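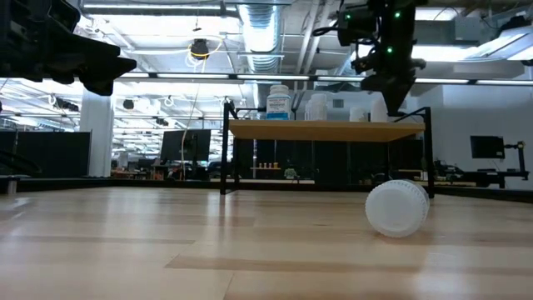

Cell 2 fault review, October
Minutes

Present: Tsung-han Ng (chair), Sze-wing Choi, Faraji Mfaume, Wen-hsiung Hsueh (minutes)
Apologies: Cristóvão Tavares, who sent comments in writing

1. Previous minutes
Agreed with one correction. The spare cable order went to Abou Zeid, not Clustari.

2. Left arm drop fault
Sze-wing reported that the left arm lost its grip signal twice during the bottle and shelf task. Both times the arm kept moving along its path for a moment before the controller stopped it. No one was hurt and no glass was broken.

The log shows error 2325 on both occasions. The Prolum manual lists it as a timeout between the wrist board and the controller. The timeout is set to 2000 ms. Faraji said this is far too long for a bench where people stand within reach — he had assumed it was set at the factory and never checked.

Tsung-han asked if the fault could be repeated on demand. Sze-wing has tried with the wrist turned to its limit and got nothing. She suspects the connector, but has no proof yet.

3. Working near the arms
Discussion of where the operator should stand while the arms are powered. The floor tape has worn away at the right side of the table and people have drifted closer. Agreed that the operator stays at arm's length from the table edge and that a second person holds the stop button during every run until the fault is closed.

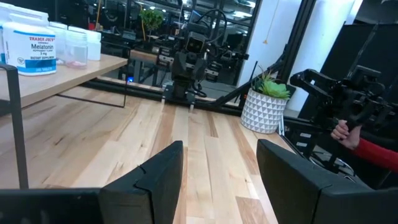
Cristóvão wrote that a second person on the button does not help much if the stop itself goes through the same controller. He wants the stop wired straight to the power supply before any more runs, and would rather lose 6 days than do it later. Faraji agreed. Tsung-han will ask Waltard for a price.

4. Actions
Sze-wing — swap the left wrist connector, keep the old one for inspection.
Faraji — shorten the timeout, record the new value in the cell log.
Tsung-han — quote for the stop circuit.
Wen-hsiung — new floor tape.

No runs on the left arm until the first two are done. Right arm may be used alone.

5. Other business
None. Closed at 3:40 pm.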